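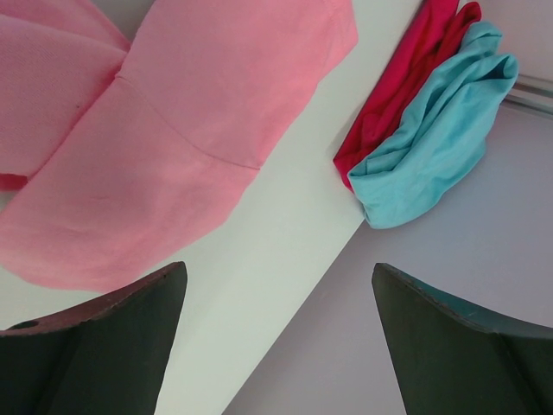 4. Folding, Storage and the Second Wash

4.1 Background to this section

The previous section dealt with washing and drying. This one deals with what happens to clothes between the dryer or the line and the next time they are worn. Most studies of household laundry stop at the point where the load is dry, and the energy and water figures that come out of them are usually given per load. We found this hard to use. A household that washes the same shirt twice between wearings uses twice the water on that shirt, and a per-load figure does not show it.

We call this repeat washing of unworn items the second wash. The term covers any garment that was washed, dried, and then washed again without having been put on. It does not cover garments tried on and taken off within a few minutes. Those were hard for people to remember and were handled separately in Section 3.

The data come from the same 421 households in Drarnenstead and Lindum described in Section 2. Each household kept a laundry diary, and a smaller group of 200 also agreed to a home interview. The diaries ran for 365 days in all cases, so that seasonal changes in clothing would be covered. The interviews were held in April, when many people were moving winter clothes into storage and had their closets open anyway.

4.2 How clean clothes are put away

Diary keepers were asked to note where each load went after drying. We expected the answers to fall into hanging, folding, and rolling, and the first version of the diary page had a box for each. The pilot pages came back with so much writing in the margins that the boxes were dropped. The final page had a blank line, and we sorted the answers afterward.

The largest group of answers described a resting stage. Clean clothes were laid on a bed, a chair, a table, or the top of the dryer, often folded once or twice, and were put away later. Many were never put away at all and were worn straight from the resting place. Interviewees in both towns spoke of this as normal, and several had a fixed spot for it. In Drarnenstead, where the older houses have small bedrooms and a large kitchen, the kitchen table was the usual one. In Lindum it was more often the bed in a spare room.

Two kinds of fold turned up in the interviews. The first is the finished fold, made to fit a drawer or shelf. It has squared edges and is usually done the same way every time, often the way the person's mother or father did it. The second is what one interviewee called a "for now" fold. The garment is turned over on itself so that it takes up less room, with no attempt to line up the sleeves or hem. Figure 1 shows a pink garment of cotton-like fabric lying folded over itself on a pale, smooth surface. The fabric forms two main layers, and a crease runs between the upper flap and the lower panel. A garment left like this keeps its creases where the cloth turns, and those creases matter for what follows.

Figure 1. Pink garment folded over itself on a pale tabletop.

4.3 Reasons given for the second wash

When a diary keeper recorded an unworn item going back into the wash, the page asked for a reason. Creasing was the reason given most often. This was true in both towns and in every season. People wrote that the item "looked slept in," that it "needed freshening," or that it was quicker to run it through again than to get out the iron. The last answer was common in households with a dryer and rare in those without.

Smell came next. Clothes kept in closets on outside walls were described as stale or damp after the winter, and a good share of the second washes in spring were of summer clothing that had been stored clean. Interviewees who used storage boxes with tight lids also reported smell, more so when the clothes had gone in soon after drying. We did not measure moisture in stored clothing, and we cannot say how much of this was dampness and how much was simply the smell of a closed box.

The third reason was doubt. The person could not tell if the item was clean. This happened most at the resting stage, when worn and unworn clothes ended up on the same chair. Households with teenagers recorded it more than others. One Lindum household wrote the same four words, "not sure, washed it," so often that the diary keeper began to shorten them to initials.

Dust, pet hair, and spills made up most of the rest. A few entries had no reason at all, and more than 700 entries gave two or more. Where two were given, we counted the first one written. This is a weak rule, and it may push creasing up slightly, as people tended to name what they could see before what they could smell.

4.4 The role of fabric

Cotton and cotton blends made up most of the second washes put down to creasing. That is in line with what most people know from their own ironing. Knitted items were rarely rewashed for creases but were often rewashed for smell. Synthetic sportswear hardly ever appeared for either reason, though it appeared under doubt, as it was the clothing most likely to be dropped on a chair after a short use.

Color had a small effect that we had not looked for. Light and mid-tone plain garments were rewashed for creasing more than dark or patterned ones. Several interviewees explained that a fold line shows up on a plain shirt and gets lost in a print. Light falling across a plain fabric makes the raised part of a fold look paler and the hollow look deeper, and the eye picks this up easily. We do not want to make too much of this. People who own many plain shirts may also be people who care more about how a shirt looks, and our data cannot separate the two.

4.5 Products and equipment

Nearly all the households used a standard detergent, and the brand made no difference to the second wash. A group of Drarnenstead households had been given Henolel, a spray sold for loosening creases without heat, through a local store offer that happened to overlap with the diary period. Their entries for creasing went down in the weeks after they got it. The drop did not last. By the end of the diary period they were rewashing for creases at much the same rate as their neighbors, and in the interviews most said the bottle was at the back of a cupboard. One woman still used it daily – on curtains.

Irons were owned by most households and used by far fewer. Interviewees tended to talk about ironing as a job for a special day. Where an ironing board was left standing in a room, it was used more often for ironing, and also more often as a resting place for clean laundry, so the two effects may cancel out.

4.6 Limits

The diaries rely on memory and on the patience of one person per household. Entries got shorter as the year went on. A second wash done by someone other than the diary keeper was probably missed in many cases, so our totals are likely to be low. We also have no households living in apartments with shared laundry rooms, where the cost of each load is paid in coins and people may think harder before washing a clean shirt.

The two towns are close together and have similar water prices. A study in a place with metered, expensive water might find fewer second washes, or the same number with more guilt. Jafri's earlier diary work in Lindum, done before most of the current machines were bought, found a lower rate, but it used a shorter page and did not ask about unworn items directly. The two sets of results should not be compared line by line.

Section 5 takes the second wash figures and adds them to the water and energy use given in Section 3.

Posted 24 July 2018
Shares: 200 | Comments: 0

Related items
Household Laundry in Two Towns: Section 3, Washing and Drying
Household Laundry in Two Towns: Section 5, Water and Energy Use
Keeping a Diary Page Short: Notes from the Drarnenstead Pilot
Closets on Outside Walls

We use cookies to remember your settings and to see which pages are read. By continuing to use this site you agree to this. Read our cookie notice.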